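Ticket: Nightly backup to Flarnent share stops partway, error 105
Site: Maltbridge office
Product: Wusska Backup, server edition
Priority: Normal
Status: Monitoring

Problem as reported
Nightly job ends early with "105: target closed session". Log shows the last file written, then a retry, then exit. Daytime manual runs of the same job finish clean. Started in January, after the Akolgo router firmware update. No change to the job itself.

Environment
Source is a desktop tower used as a file server, two data volumes. Target is a Flarnent network share on the same subnet. Job set is 400 GB, full copy once a month, changed blocks on other nights. Job starts at 1:00 a.m.
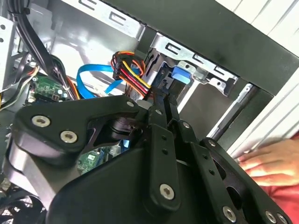

Step 1. Checked free space on target. 125 GB left after the last full copy. Changed blocks never come near that. Ruled out.

Step 2. Checked credentials. Service account is valid, password does not expire, no lockouts in the target log. Ruled out.

Step 3. Ran a continuous ping from source to target overnight. No loss, no spikes. Job failed anyway at 2:10 a.m. Link is up at the time of failure, so this is above the network layer.

Step 4. Read the target's own log for the same window. Share service restarts at 2:10 a.m. every night. The restart is clean and takes 16 seconds. Wusska retries once after 5 seconds, gets no answer, and gives up with 105.

Step 5. Looked for the cause of the restart. Target has a scheduled task named "refresh leases" that restarts the share service when the address lease renews. Lease time on the Akolgo router was reset to default by the firmware update. Before that the target had a reserved address and the task never fired.
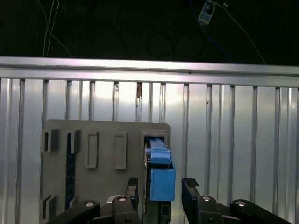
Blue component in gray fixture board, Maltbridge.

Fix applied
a. Re-entered the address reservation for the target on the router.
b. Turned off "refresh leases" on the target.
c. Raised retry count in Wusska from 1 to 4 and retry wait from 5 to 30 seconds. Not strictly needed after a and b, but the default is too short to survive any service restart.

Test
Restarted the share service by hand during a manual run. Job paused, logged two retries, resumed on the same file, finished with status 0. Compared checksums on the resumed file, source and target match.

Left over
Partial sets from the failed nights are still on the target. Wusska lists them as "incomplete" and does not clean them up by itself. Do not delete them from the share directly, the catalog will go out of sync. Use Manage Sets > Remove Incomplete, then run Verify Catalog. Verify has to finish before the next scheduled job or it gets skipped without a warning.

Router config was not saved before the firmware update, so other reservations may be gone too. Printer and door controller need to be checked. Opened as a separate ticket.

Update
First scheduled run after the fix finished at 3:35 a.m., status 0, no retries. No service restart in the target log. Keeping open until the next full copy completes.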